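Tuesday, August 2, 2022

Settled the question of the finger pads today, or settled it enough to stop changing them. The issue from last week was slip during long-handled grasps: the recorded jaw opening drifts while the operator believes the grip is fixed, and the policy then learns the drift as if it were intended. Of the 581 demonstrations in the Kotow set, 229 show the effect above my threshold. I had put it down to encoder noise until I plotted opening against tool orientation and got a clean slope.

Morning went to the base pose check. I did it with open jaws and no object, moving the hand-held unit over the table at several heights and letting the tracker run. The purpose is to get a pose error figure that has no contact forces in it. Results were better than in February, when we still had the old mount. Worst translation error came at the low, steep approaches, as before.

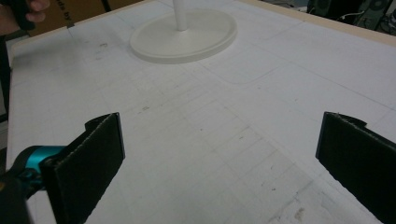 Rotation error is the part I do not like. Yaw is fine. Pitch has a small offset that changes sign when the unit is turned over the far edge, and it survives a restart of the tracker, so I no longer think it is initialization. Either the extrinsics are slightly wrong or the mounting plate flexes. I will swap the plate first. The Rekton script assumes a rigid mount and will absorb any flex into the camera parameters, and then the fit looks good for the wrong reason. Spent too long on that in the spring.

Repeated the sweep after lunch with the script set to 30 frames per second and the exposure locked. Locking exposure removed most of the dropouts. It did not touch the pitch offset. Wrote the values into the Kinoshita sheet under the old ones and left the old ones in place for comparison.
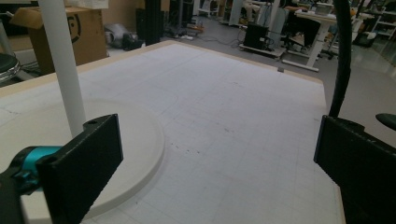 The remaining argument is over what counts as a fixed reference. Kaltcombe's protocol uses printed tags at the table corners, and I have resisted tags because the policy finds them and leans on them. Remove the tags at test time and success drops. A regular pattern with no identity in it seems a fair compromise. The faint squares on the board give enough straight lines for a plane fit, and the rim of the white disc gives an ellipse that can be checked against it, so tilt can be estimated twice from the same view. The two estimates agreed closely on the easy views and less well where a finger covers part of the rim. I want to weight the rim points by visibility before I trust the second number. A plain mask of the fingers would do for now — they sit in nearly the same image region at a given opening.

Then the grasping runs, two-handed, with the felt-type pads. Protocol: close on the handle, hold, tilt, return, release. Logged opening throughout and marked the hold interval by hand.

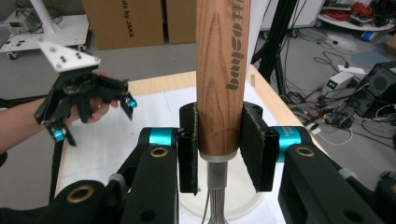
Drift during the hold is now below threshold in all but 2 of the runs, both of them with the steepest tilt. The fuzzy surface costs a little in closing repeatability, as the pad compresses by a different amount each time, but that shows up as a constant within a run and can be subtracted. Slip could not be. I will accept the trade.

Not resolved: whether to refilter the Kotow set or discard the affected part. Refiltering means guessing the intended opening from the start of each hold. Discarding is simpler and biases the set toward short tools. I lean toward keeping everything and adding a per-frame validity flag, which the loader can already read.

Tomorrow: swap the plate, repeat the open-jaw sweep, write the finger mask. Pads stay as they are.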